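4.2 Living with a white work surface

I came into this part of the study with a bias, so I'll admit it up front: I don't like white work surfaces. I grew up with a dark one and I've always thought of white as the color you pick when you never plan to cook or glue anything. Oğuzhan Işık, who ran the Rukbridge half of the interviews with me, feels the exact opposite way, and we argued about it for most of December. So when I say the people we talked to mostly sided with him, please believe I'm not happy about it!

The question we asked was simple. What do you put up with on a pale surface, and what do you wipe off right away? We sent it to 80 households in Rukbridge and Jutholm, and then visited 23 of them with a notebook and a desk lamp. There's a pale white surface in Figure 4, with a scattering of small dark specks on it.

Crumbs came up first in nearly every conversation. People with dark surfaces told us they find crumbs with their sleeves — usually at breakfast, usually in a clean shirt. People with white ones spot coffee grounds and pepper from across the room and go get a cloth. They complained about it, too. One woman in Jutholm told us she wipes hers down so often that her kids have started doing it without being asked, and she couldn't decide if she was proud or a little worried.

Figure 4

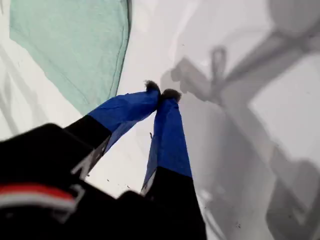 Stains were a different story, and a much messier one to write up. Tea, turmeric and ballpoint ink were the three that people brought up with real feeling. What surprised me was how quickly a stain stopped bothering anyone once it had been there for a while. A ring from a mug was a disaster in the first week and part of the furniture by the second month (several people had to hunt for the mark they'd complained about in the survey). Yalçınkaya reports the same kind of drift for scuffed floors, and I think we're looking at the same habit.

Light mattered more than I expected. In rooms with one window, owners talked about their white surface as a kind of second lamp, and they kept the part closest to the glass clear even when the rest was buried in mail. We hadn't asked about that at all. It showed up in the notes from the visits often enough that we went back and added a question on window placement for the Borkeck round, which I get to in Section 4.3.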